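About us

Hello, and thanks for clicking through to the page most people skip! I'm Kęstutis Krūmiņa and I run Cosgate, a small evening language school above the bakery in Flemetness. We teach Lithuanian, Latvian and a bit of Estonian (when we can find somebody to teach it, so please get in touch if that's you).

I started the school because my neighbour Arthur wanted to talk to his daughter-in-law's parents at the wedding. He had eight weeks and a phrasebook from a charity shop. We sat in my kitchen most evenings with a pot of tea and he got as far as a short speech, two jokes and a very long toast, and then his brother wanted lessons too, and then the brother's wife. By the following April I had run out of kitchen chairs.

These days we have 132 learners on the books and we've moved to proper rooms, with heating that works and a kettle on each floor. Classes are small, never more than 8 people, and we talk from the first evening. I do love grammar (ask me about participles and you'll miss your bus) but I've learned to keep it for the second half, after the biscuits.

Who comes along? All sorts. Grandparents who want to chat to the little ones, people who've married into a Baltic family, nurses, a couple of lorry drivers, engineers with colleagues in Kaunas or Riga, and one choir who only wanted to know what they were singing and then stayed for three terms.

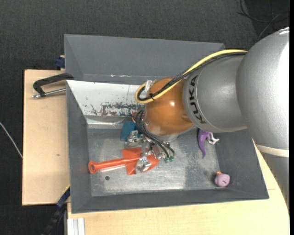 How the classes work

A term is ten evenings and we run three terms a year. You'll get our own course book, Gumiven, which I wrote over two winters and am still finding spelling mistakes in. It has 42 short chapters, each built around something you'd really say: buying stamps, complaining about the rain, turning down a fourth helping of potatoes without upsetting anyone's mother.

If you've done some before, come for a chat first and we'll find you the right group. There's no test. I'll just ask about your weekend and see how far we get!

We also have a lending library on the landing with more than 200 books, mostly novels and children's stories, plus a shelf of cookery books with the stains to prove they've been used. Borrow what you like and write it in the red notebook.

New beginners' groups are open for booking now. Bring a pen and somebody to practise on at home, even if it's the dog.

Sign up to our newsletter for term dates and the word of the month. You can unsubscribe at any time.

Contact | Term dates | © Cosgate, Flemetness | Back to top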